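Telum Head Rig: what you get, what it records, and how I use it

I'm the person who builds these, packs them and answers the email, so this page is going to sound like me and you'll have to put up with that. The Telum is a head-worn recorder for collecting first-person examples of everyday hand work. You put it on, you do the job, and you end up with video a learning system can train on. I started making them at Ikley because I wanted footage of people doing ordinary chores at ordinary speed, and every rig I tried either slid down my nose or pointed at the ceiling!

The whole thing weighs 412 grams with the battery in. The battery sits at the back of the head, which balances the camera at the front and keeps your neck from aching by lunch. One charge gets you 7 hours of recording. (I've worn mine that long. I don't love it, but I've done it.)

Where it points

Most head cameras look where your eyes look when you're chatting with somebody. Working people look down. So the Telum's camera sits on a tilt hinge with eight click positions, and out of the box it's set to position five, which puts your hands in view when your arms are out in front of you at waist height. For tall furniture go up a click or two. For anything at floor level, go down.

I like dining chairs as a test for this, and I use them all the time. Your hands are low, the thing you're moving is big, and you need the table in view too or the clip doesn't teach much. With the tilt set right, you get both palms on the chair back, the table it's headed for, and even your own shoes, which are handy for working out how you're standing.
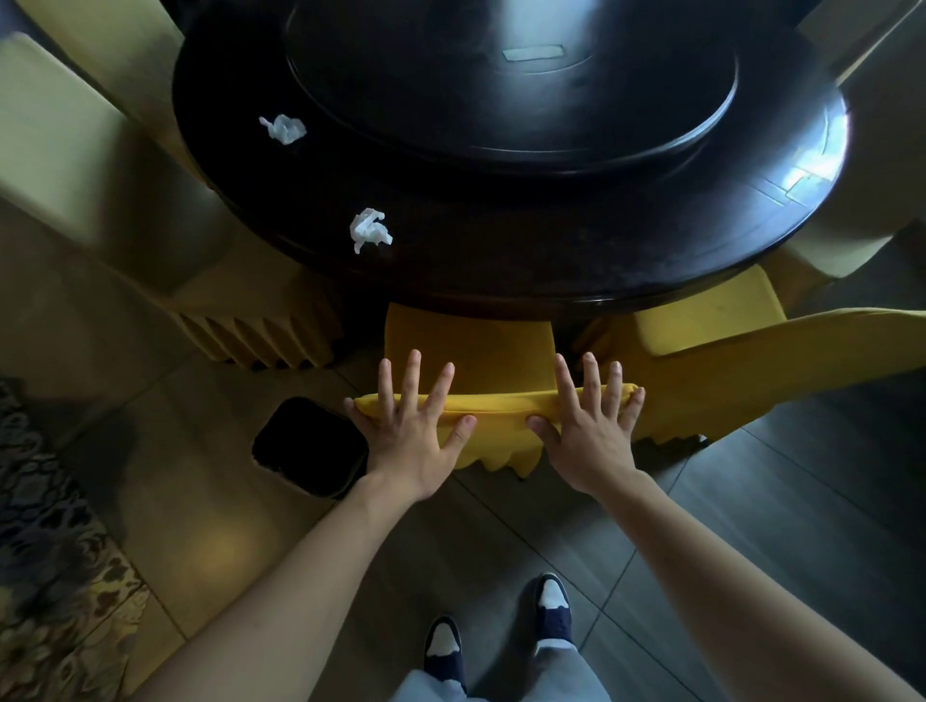

Restaurant work with the Chair and Table task pack

Every rig ships with a download code for one task pack, and the one I'd point you to first is Chair and Table. It's a set of short written prompts (push the chair in, pull the chair out, straighten a chair that's sitting crooked) with start and stop cues that play through the little earpiece. You don't touch a button between takes. You hear a soft tone, you do the thing, you hear it again.

I wrote it for dining rooms with round tables because round tables are hard. There's no straight edge to line a chair up with, so every chair goes in at its own angle, and a robot that has only seen square kitchen tables has no clue what to do. Fabric covers make it harder still. A skirted slipcover hides the legs, the back and seat run together into one shape, and the cloth shifts under your fingers. That's the kind of variety I want in a training set, and if your room has covers in more than one color, even better.

A few habits I've picked up from my own sessions:

Change your grip. Two flat hands on the top rail is fine, but also go for the seat, or get one hand low and one high. If every take uses the same grip, that's the only one the model is going to learn.

Leave the table the way you find it. Crumpled tissues, a card lying on the lazy Susan, whatever's there. Real rooms have stuff in them.

Go at your normal speed. I know fast moves blur. I keep a share of blurry takes in every set I build, and I'd much sooner have those than a pile of slow, careful ones that look like a person moving underwater.

Let the background be busy. Other tables, other chairs, somebody standing across the carpet, all good. The face filter runs when you upload, and you can check its work before anything gets shared.

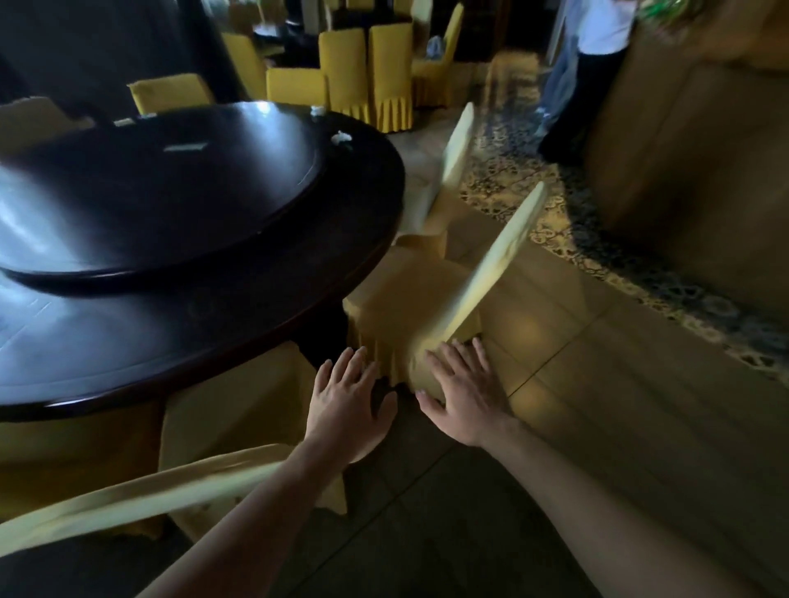 What's in the box

The rig with camera and tilt hinge fitted
Rear battery and charging lead
Two head straps, regular and large
Earpiece with three tip sizes
Soft carry pouch
Code for one task pack

The strap pads come off and go in the wash. Please do wash them, especially if you're passing the rig around a crew.

Files and sorting

Clips copy over as regular video with a small text file beside each one. The text file has the prompt that was playing, the start and stop times and the tilt position. If you use Abeysekara (our desktop sorter, free with the rig), it'll line all that up and let you throw out bad takes with one key. If you've got your own tools, skip it, no hard feelings. Nothing is locked.

My last dining room set came to 462 takes after I'd thrown out the ones where I sneezed, forgot the prompt, or did the wrong chair. Pushes and pulls were both in there, and I labeled them separately. I'd suggest you do the same, even though it's tempting to play one backward and call it the other. People don't pull a chair the way they push it, and the hands go to different places.

Things it won't do

It doesn't measure force, so it can't tell you how hard you shoved. It isn't waterproof, so keep it out of the dish pit. And it won't fit well over a thick hat. I've tried a beanie and the view wandered all over the place.

Ordering and repairs

Rigs go out from the Tindstead workshop in batches, and the next batch ships in July. If you want more than one, write to me first and I'll set them all to the same tilt and label the cases so your crew doesn't mix them up. Hinges and straps can be replaced at home with the small screwdriver that's tucked into the pouch. For anything to do with the camera itself, send it back to me and I'll fix it on my own bench.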